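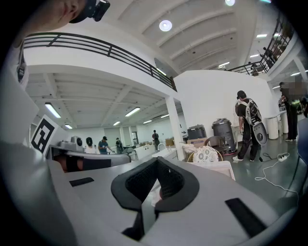 Murali Menon asked whether a mezzanine really needs its own checklist, when the fire walk and the ladder register already take up most of a morning.

Yes, it does! And it's my favourite one of the lot.

1/20/22
By Lavanya Hegde

A mezzanine gets built, signed off and admired, and then it quietly turns into the place where the Christmas tree lives. I've been doing the upper level at Kusel for a good while now and I still find something new each time. Take a torch, a tape, a rag and a pencil (pens give up on cold steel). Start at the foot of the stairs and go round with the edge on your left, always the same way.

MEZZANINE WALK-ROUND

Stairs
[ ] Treads clean, nosings tight, no lifted corners
[ ] Handrail firm from bottom to top, no sharp burrs
[ ] Light switch works at both ends
[ ] Nothing stored on or under the flight
Comment: Run the rag along the handrail before your hand. It will snag on a burr long before you feel one.

Edge railing
[ ] Top rail doesn't move when you lean your weight into it from the inside
[ ] Every post checked at the base plate, not only the ones you can reach easily
[ ] Gap between rails no more than 500 mm, or whatever smaller figure your own drawings give
[ ] No cracked welds, no bubbling paint at the joints
[ ] Nothing tied, hung or clamped to it
Comment: Bubbling paint is the one I get excited about. Press it with a thumbnail. On our north side it was only old paint over new, but at Wedthorpe the same little blister had rust right through to the weld.

Toe boards
[ ] Fitted along the whole open edge, 100 mm or taller
[ ] No gap underneath that a spanner could slide through
Comment: We lost a 12 mm socket over the side in June. It hit a bin lid and everyone downstairs heard it. The board had been taken off for cabling and leaned against a wall.

Loading gate
[ ] Closes by itself and latches
[ ] Hinge pins in place, with their clips
[ ] Rear barrier comes down before the front one lifts
Comment: Try it with a pallet in place as well as empty. Ours passed empty for months and jammed half way under load – a bent guide, cheap to fix.

Floor and load sign
[ ] Load sign readable from the top step
[ ] Deck boards flat, screws down
[ ] Heavy shelving still where the drawings put it
[ ] Stock kept 200 mm back from the edge (house rule)
Comment: If the shelving has moved, write down where it's gone and ask whoever designed the floor. Please don't guess!

Underneath
[ ] Column bolts tight, column guards not crushed
[ ] Headroom tape on low beams
[ ] Sprinklers and lamps clear of boxes
Comment: Do this part last, with the lights on upstairs. Any gap in the deck shows up as a bright line. Lovely trick, and I got it from Marthinus Potgieter.

Anything that fails gets a tag and a name against it before you go for your tea. Railing faults close the upper level until they're fixed.

Comments (4)

Sreekumar Chettiar
The bright line trick found two missing screws for us. Do you do the gate monthly or weekly?

Lavanya Hegde
Gate weekly, the rest monthly. It's the only bit that gets a forklift near it.

Ruby-Lee McPhee
Could you add pallet wrap to the stairs section? We had a strip of it on the third tread and it was like ice.

Marthinus Potgieter
I had the trick from a roofer at Thomas, so thank him. Your toe board line should mention corners as well, ours never met properly.

Questions or corrections: write to the Besero site safety desk | © Besero | Back to top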